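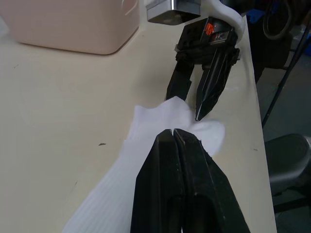 A white sock with a ribbed cuff

Sock

A sock is a knitted or sewn garment worn on the foot, usually inside a shoe. Most socks cover the foot and ankle, and many reach some way up the lower leg. They absorb sweat, reduce rubbing between the skin and the shoe, and help keep the foot warm.

Contents
1 History
2 Construction
3 Lengths
4 Materials
5 Washing and repair
6 See also

History

Early foot coverings were made from animal skins gathered and tied at the ankle. In ancient Greece, matted animal hair was worn inside sandals and boots for warmth. Socks from Roman-era Egypt survive in several museum collections. Some of them have a divided toe so that they could be worn with sandals, and were made by a looping method done with one needle, older than true knitting.

Hand knitting was well established in Europe by the late Middle Ages. The stocking frame, a knitting machine invented in England in 1589, made stockings much faster to produce. Circular knitting machines later allowed the leg and foot to be made as a seamless tube, and they remain the usual method of production today.

Construction

A machine-knit sock is normally started at the cuff and finished at the toe. The cuff is the band at the top. It is often ribbed, meaning that columns of knit and purl stitches alternate, and the ribbing lets the fabric stretch over the heel and then draw in again. Elastic thread may be added to the cuff for a firmer hold.

Below the cuff is the leg, followed by the heel. A shaped heel is made by knitting back and forth over part of the stitches, which forms a pocket. A tube sock has no shaped heel and can be worn in any rotation. The toe is closed last, either by a linking machine or by hand. Hand knitters often use grafting - joining two rows of live stitches with a yarn needle - to avoid a ridge at the toe.

Lengths

Names for sock lengths vary between makers. No-show socks sit below the edge of the shoe. Ankle socks end at or just above the ankle bone. Crew socks reach the lower calf, and knee socks end below the knee.

Materials

Cotton is common in everyday socks. Wool is used for cold weather and hiking, and holds warmth fairly well when damp. Nylon is often blended in to make the heel and toe last longer, and a small share of elastane adds stretch.

Washing and repair

Turning socks inside out before washing helps remove skin and lint from the inner surface. High dryer heat can weaken elastic and shrink untreated wool. Holes are traditionally mended by darning, in which new yarn is woven across the gap.

See also

Darning
Hosiery
Legwarmer
Stocking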